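3.2 Collecting the demonstrations

We tried two ways of showing the robot what we wanted. In the first, one of us took hold of the arms and moved them through the task by hand, with the motors set to go limp. In the second, the operator sat at the remote station and steered both arms through a pair of handles, watching the feed from the head camera. I went into this project sure that hand guiding would win. It feels so natural! You grab the wrist, you put it where it should go, done. But with two arms you very quickly run out of hands, and whoever is doing the guiding ends up standing right in the camera's view (we have a lot of early footage of Subira's left shoulder).

So the bulk of the data comes from remote control. Of the 710 demonstrations we kept, only 30 were guided by hand, and we used those just for the comparison in Section 5. The rest were recorded through the Adetti station, which we had already used on the Nelmont drawer tasks and could more or less run in our sleep.

The dish task got most of our attention. We picked it because a sink is a rotten place to work. The basin sits lower than the counter, the rim is in the way, and steel throws reflections back at the camera. Add in that the two arms share a pretty narrow space in front of the cabinets, and an operator has to think about the elbows as well as the fingers. Figure 3 gives a fair idea of what that looks like from the robot's side, with one gripper at the front edge and the other reaching down into the basin. The bowls and plates start on the counter to the left, and spoons are part of the set too.

Our operators were Celina Kurek, Asabe Ezeani and Subira Mfaume, and none of them had used the station before October. Each got a practice afternoon on foam blocks before touching a dish. We asked them to work at whatever speed felt comfortable and to keep going after a fumble – if a spoon slipped, they were to pick it up again and carry on. I'm glad we did that. The recoveries turned out to be some of the most useful stretches of data we have, and a policy trained without them just froze when a grasp failed.
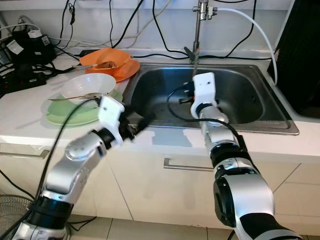
Figure 3. Head camera view during the dish task. The right gripper reaches into the basin while the left is at the front of the sink, near the bowl on the green plate.

3.3 Cleaning and labeling

Every episode was watched by one person who hadn't recorded it. We threw out the ones where the connection lagged badly, where the arms bumped each other hard enough to trip the safety stop, or where the operator gave up. Slow or clumsy episodes stayed in. Oratile Swanepoel argued for trimming the pauses, and we did try it, but the trimmed motions came out jerky at the cuts and the arms twitched when the policy played them back. We went back to the full recordings and let the model deal with a bit of dawdling.

For labels we kept things simple. The reviewer typed a short phrase for each part of the episode ("reach into sink," "pick up spoon," and so on) and marked where it began and ended. Halina Sikora then merged phrases that meant the same thing, using the Grutness tool, which saved her a miserable week of spreadsheet work. Where two reviewers disagreed about a boundary we took the earlier mark. We have no deep theory behind that choice – it was easy to apply and it kept the files consistent.

One headache we didn't plan for was motion blur. When an operator swings a gripper fast, the fingers smear in the head view, and it gets hard to say exactly when they close. We ended up reading the closing moment from the gripper's own position signal and treating the video as a backup. The Czarnecka scripts already lined up the two streams for us, so the change cost one evening of coding and a second pass over the episodes we'd labeled before it.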